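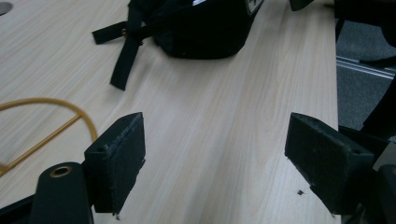 # Zimard Sewing Club: Hat-Making FAQ

**Do I need to know how to sew already?**

Nope! If you can thread a machine and keep a more or less straight line, you can make a hat. Plenty of our members started with a plain bucket hat and had a second one cut out before the first was finished.

**What should I make first?**

A bucket hat, every time. It has just a few pieces, it forgives a wobbly seam, and you can wear it inside out if you line it (so much fun with a loud print!). Six-panel caps are wonderful too, but getting all those points to meet at the top takes practice.

**How do I measure my head?**

Run a soft tape across the middle of your forehead, just above the ears, and around the widest part at the back. Keep it snug but not tight. Our patterns start at 50 cm, and the gap between sizes is small, so measure twice and write it down.
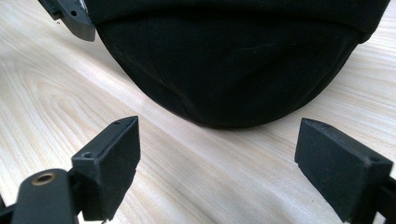

**Which fabric holds its shape best?**

Cotton twill or canvas of roughly 300 gsm is lovely for crowns. Anything much heavier and a home machine starts to grumble where the seams cross. For a floppy summer hat, go for linen and skip the interfacing on the crown.

**Should I prewash?**

Yes please! Cotton can shrink, and a hat has no room to spare. Wash it, dry it, press it, then cut.

**My brim ripples. What went wrong?**

Most likely the fabric stretched while you were topstitching. Use a walking foot if you have one, start at the center back, and let the machine do the pulling. A good steam over a rolled towel fixes a lot.
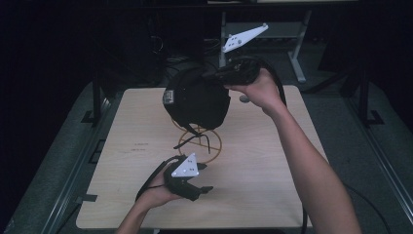 Caroline Mbwambo wrote in to add that she sews her brim rows from the outer edge inward, 5 mm apart, and hasn't had a ripple since she switched. Give it a try on a scrap brim first, it's a great tip!

**Can I put a finished hat in the washing machine?**

Hand wash is kinder. Cool water, a little mild soap, then dry it over a bowl or anything else round. Plastic brim inserts are fine with this, cardboard ones are not.

**Where do I find the patterns?**

In the shared folder, under "Hats." Salim Kinyua redrew the Vomel cap in April, so grab the new version if you printed yours before then.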